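About Us

Hi, I'm Teresa Buckley, and I run Usell. We write software for robot arms – the part between the cameras and the motors, mostly. If your arm can already move nicely and your problem is that it doesn't know where its own fingers are compared to the thing it's supposed to pick up, you're pretty much exactly who we built this company for.

I started out writing motion planners for a packaging firm, and I loved it, but I spent most of my time there hand-tuning waypoints. Move the table an inch and you'd be back in on the weekend fixing it. So when people began getting good results by showing a robot what to do instead of spelling it out, I was hooked right away. I left in February, talked two friends into coming with me, and we rented a desk each. There are 10 of us now (and we've outgrown the desks twice).

What we make

Our main product is called Josano. It takes recordings from hand-held grippers and turns them into clean, time-aligned paths that a planner or a learning pipeline can use. You pick up a gripper in each hand, do the job the way you'd normally do it, and Josano works out where both hands were in space, how far open the fingers were, and how the two lined up with each other from moment to moment. The square markers on the grippers help a lot with that last part. Two hands that are each a tiny bit wrong on their own can be badly wrong together!
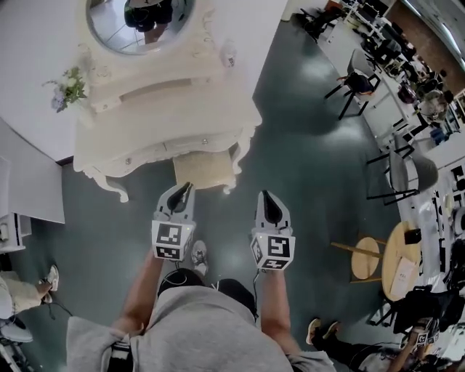
Then there's Warrier, our calibration tool. It's the least glamorous thing we sell and the one customers write to us about the most. It handles lens models for very wide cameras, clock offsets between devices, and the small but maddening difference between where a camera is mounted and where the drawing says it's mounted. The first version took 51 minutes to run. The current one takes 2, and I still brag about it at dinner.

Resik is the newest. It's a viewer, really, but a good one. You load a recording, scrub through it, and see the estimated hand path, the finger opening and all the camera views together, with a colored bar wherever the tracking got shaky. We wrote it for ourselves because we were tired of reading log files, and then a customer saw it over my shoulder and wanted it too.

Why we like real furniture

A lot of perception code is tested on matte blocks on a plain table. I get it, blocks are easy. But homes and stores are full of glossy white paint, carved legs, padded seats and mirrors, and mirrors are the worst of the bunch. A tracker that picks up visual features will happily lock on to the reflected room and decide you've walked through a wall. We had a whole month where our position estimate would jump sideways every time a hand came near a mirror. Now Josano checks whether the features it's following move the way solid things should, and it throws out the ones that don't. It isn't perfect. Polished floors still give us some grief, and if you've cracked that one, please write to me.
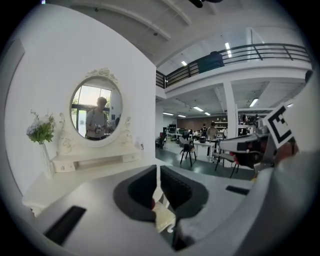 How we work

We're a pretty informal bunch. Anyone can break the main branch once, and after that you buy the donuts. Everyone on the team does recordings too, including me and including the people who'd much prefer to stay inside a debugger all day. You find out very quickly that a cable is annoying or a start button is in a dumb place when it's your own arms getting tired.

We keep a shared list of tasks that our software handles badly, and it's public to all our customers. There were 31 entries on it last time I looked. Soft things take up a good chunk of it. Anything padded changes shape when you squeeze it, so the finger opening tells you less than you'd like about what you're holding, and the fingers themselves can block half the view. Our planning folks are working on grasp checks that use both the opening and what the camera can still see past the fingertips.

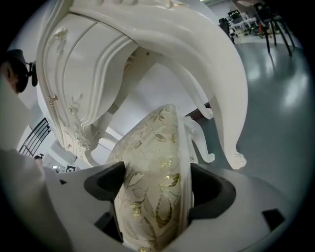
Both finger pads on a cushion with a gold leaf pattern.

Who uses our stuff

Mostly small robotics teams and a few university labs, plus some people working on their own out of a garage (hello, garage people, we love your bug reports). You don't need to buy all three tools. Plenty of folks start with Warrier, get their cameras sorted out, and come back for the rest later on.

Come say hi

If you're curious, send us a short recording and tell us what you want your robot to do with it. One of us will run it through Josano and send back the paths along with a plain note on what worked and what didn't. We're usually hiring for perception and tooling as well, so if you enjoy coordinate frames more than is strictly normal, use the contact form and put "frames" in the subject line. Those messages come straight to me.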